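Home | News | Workshops | Guidelines | Join | Contact

House rules for the arm tables, second edition

Dear friends of the Florkirton workshop,

It has been a good long summer at the benches, and one of the nicest things to come out of it is that we finally sat down together and rewrote our good practice sheet for tabletop robot work. The first version went up on the wall in April, and it had so many pencil notes in the margins by the end that you could hardly read the rules underneath (some of the notes were better than the rules, to be fair!). The new one takes effect on 16/09/2019, and I'd love for everybody who runs an arm, or helps somebody who does, to read it through before their next session.

Most of it will be familiar. Clear your reach before you power up, keep your hands on your own side of the tape while the arm is live, and say "moving" out loud even when you think you are alone in the room. We kept all of that word for word. The sheet is down to 12 rules now, and it fits on one side of paper, which pleased me more than it probably should have.

What has changed the most is the part on laying out the table. The folks at Bucur, who share the Tramach tables with us, had been doing it their way, and we had been doing it ours, and every time a table changed hands there was a little confusion over what was supposed to be on it. So we agreed on one way of doing things. Before a run, you decide which objects are in play, you write them on the run card, and you set them down with enough bare wood between them that the fingers can come in open on both sides. Tools count as objects and go on the card too. If a drill or a screwdriver isn't part of the task, please walk it back to the rack before you start, and if it is part of the task, take the battery out or lock the trigger first.
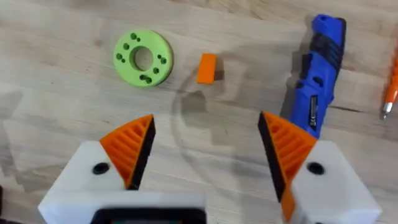
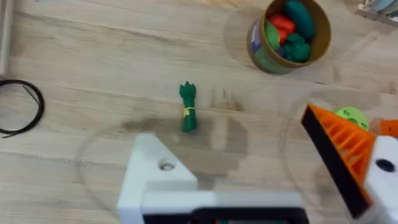
Fingers open over the Tramach tables: tools and a green ring in the first picture, toy vegetables in the second.

The rule on containers got the longest discussion, and I think we landed somewhere sensible. You may fill a bin or a tub as full as you like for a picking task, but the card has to say what went in, and the person taking over checks it against the card. Soft and light things are the best choice for anyone in their first 6 sessions. Toy food is lovely for this, and we have plenty of it in the cupboard by the sink, so do help yourselves.

Cables are next. Anything with a cord on it should be coiled and kept off to the side, well out of the path you have planned, and if you can take it off the table altogether, so much the better. The same goes for coffee, phones and the good calipers.

Then there's the gripper check, and here I will ask for your patience, as it is one more thing to do. At the start of every session, with the power off, look over both fingers, the pads and the screws. A cracked rib or a pad that has started to peel means the finger comes off and goes in the repair tray with a note. We printed 32 spare fingers with help from Skaltolis, so please don't feel you have to nurse an old one along to the end of the day.

If you disagree with any of this, write it in the margin, just like last time. We will gather up the notes and talk them over at the next open evening, and there will be soup.

Florkirton Workshop Newsletter | Contact the editors | Copyright Florkirton Workshop | Back to top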